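Civel publishes maintenance routine for two-arm garment handling cell at Jerkthorpe

JERKTHORPE, 13/09/2023

Civel has today published the full set-up and maintenance routine for the two-arm garment handling cell at its Jerkthorpe site. The routine applies to all shifts with immediate effect and replaces the separate notes previously kept by the day and evening teams.

The cell is used to develop methods for picking single items of clothing out of a mixed heap. It has run for 800 hours since it was commissioned, and the new routine draws on the fault log kept over that period. Most of the entries in the log concerned cables, fixings and camera alignment. Very few concerned the arms' motors or joints.

Under the routine, each shift begins with a check of the mounting plates. The technician on duty tests every plate fixing with a torque wrench and marks the result on the cell sheet. The rail is then wiped down, and lint is removed from the slots of the vent panel with a soft brush. Panel cleaning was formerly a weekly task and is now carried out daily.

Cable inspection follows. Each arm is moved slowly through its full reach by hand control while the technician watches the wrist cable for snagging or tight bends. Any cable showing wear to its outer cover is to be replaced before the cell is restarted - temporary taping is no longer permitted. Connectors below the rail are checked for a firm fit with the power off.

The camera on each wrist is realigned every 20 hours of running. The check takes 4 minutes per arm and is done with a printed target supplied by Plelberg, which also holds the spare camera mounts. If an arm fails the check twice in succession, it is taken out of service and the shift lead is informed.

"A cell of this kind spends its working life among loose fabric, and lint finds its way into everything," said Thenmozhi Panicker, Head of Cell Maintenance at Civel. "We wanted one written routine that a technician could follow from start to finish without having to ask what the previous shift had done."

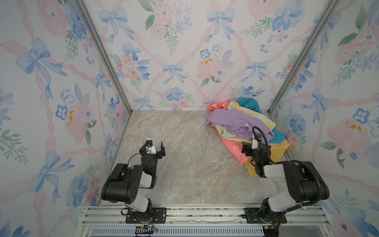 The two-arm cell at Jerkthorpe, with the right-hand gripper at the front of the clothes pile. Photo: Civel

The routine also sets out how the cell is to be handed over after a repair. Both arms must be returned to their stored start positions, the grippers opened and closed under low force, and a short trial run completed with a heap of mixed garments before normal work resumes.

Rachid Ouali, Service Manager at Ouazzani, which carries out the yearly inspection, said: "The cell sheets give our engineers a clear record to work from. We have asked that fixings replaced between our visits be noted by position, and Civel has included this in the routine."

Printed copies are held at the cell and in the Jerkthorpe maintenance office. Technicians who have not yet signed the training record should do so before their next shift on the cell.

Enquiries about the routine should be addressed to the Civel press office, Jerkthorpe.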